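Werkstattbuch, 5. November 2025

Beschaffung Greifarmplatz 2, Stand der Planung

Angebot von Ferkitz ist da. Zweifingergreifer mit Adapterplatte, Kabelsatz und einem Satz Ersatzfinger für 2734 Euro netto. Das Angebot von Graser liegt darunter, aber ohne Adapterplatte und ohne Finger, nur der nackte Antrieb. Rechnet man beides dazu, bleibt kaum ein Unterschied. Lieferzeit bei Graser drei Wochen, bei Ferkitz steht »nach Absprache«. Muss ich nachfragen, bevor wir irgendwas in den Antrag schreiben.

Thoroddsen hat auf die Anfrage wegen des gebrauchten Arms noch nicht geantwortet. Ich plane erst einmal ohne. Falls der Arm doch kommt, reicht er als Ersatzteilspender, für den Dauerbetrieb würde ich ihn nicht einrechnen.

Offen ist weiter, ob wir den zweiten Platz mit derselben Fingerform ausstatten wie den ersten. Dafür spricht, dass die Programme übertragbar bleiben und wir nur eine Sorte Ersatzfinger lagern. Dagegen spricht, dass die jetzigen Finger für flache, harte Teile nicht besonders gut geeignet sind. Bei Kartons und Dosen kein Problem, bei glattem Kunststoff muss man mit der Kraft so weit hoch, dass ich bei empfindlichen Gehäusen ein schlechtes Gefühl habe. 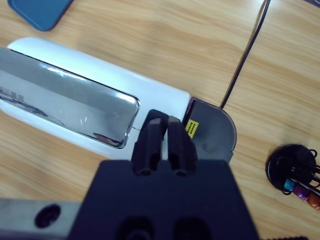
Für die Planung brauche ich vor allem den Platzbedarf um die Finger herum, die Öffnungsweite steht ohnehin im Datenblatt. Im Projekt Julstead sollen überwiegend Haushalts- und Bürogeräte gegriffen werden, also Teile, die schräg liegen dürfen und nicht in einer Halterung stecken. Mit den Fingern über der Naht im weißen Gehäuse, rechts neben der spiegelnden Fläche, sieht man, wie breit die Montageplatte im Vergleich zu den beiden Fingern baut. Die Finger selbst stehen eng zusammen und brauchen wenig Raum, die Platte dahinter ist das, was an Nachbarteilen anstoßen kann. Dazu kommt das dünne schwarze Kabel an der dunkelgrauen Endkappe, das quer über den Tisch wegläuft. Kabel müssen in die Bahnplanung mit rein, und für den zweiten Platz hätte ich gern eine schmalere Platte. Ferkitz führt eine, Aufpreis nicht im Angebot enthalten.

Glänzende Oberflächen gehören auch in die Liste. In so einer Spiegelfläche sind Reflexe aus der Umgebung, und die Handgelenkkamera nimmt sie mit auf. Ein diffuses Flächenlicht ist mit 234 Euro angesetzt, das würde ich nicht streichen, auch wenn es im Antrag nach Zubehör aussieht. Alternativ die vorhandene Leuchte mit einer Streuscheibe versehen, das wäre billiger, müsste aber jemand bauen und die Halterung dafür gibt es noch nicht.

Fingerbeläge: Silikon oder Polyurethan, beides kommt in Frage. Silikon greift besser auf glatten Gehäusen, nutzt sich bei uns aber schnell ab. Vorschlag: je einen Satz bestellen und am ersten Platz vergleichen, bevor die größere Menge rausgeht. Bei Graser gibt es die Beläge einzeln, bei Ferkitz nur im Paket mit Fingern. Die Befestigung prüfen, unsere Finger haben unten je ein rundes Loch, die Bohrbilder der beiden Anbieter habe ich noch nicht verglichen.

Tischfläche bleibt Holz. Eine Aluplatte mit Raster wäre sauberer für die Kalibrierung, kostet aber zu viel für das, was sie bringt. Anschlagwinkel aus dem Lager reichen.

Wartungsvertrag: lehne ich für dieses Jahr ab. Die Ersatzfinger und ein zweiter Kabelsatz decken die üblichen Ausfälle ab. Wenn der Antrieb stirbt, steht der Platz eben, bis Ersatz da ist. Im Antrag so hinschreiben, damit später keine Rückfragen kommen.

Noch zu erledigen im November:
Ferkitz wegen Lieferzeit und schmaler Platte anschreiben
Graser um Komplettangebot bitten, mit Adapterplatte und Fingern
Bohrbilder vergleichen
bei Thoroddsen nachhaken
Kostenstelle für das Flächenlicht klären, Julstead oder Werkstatt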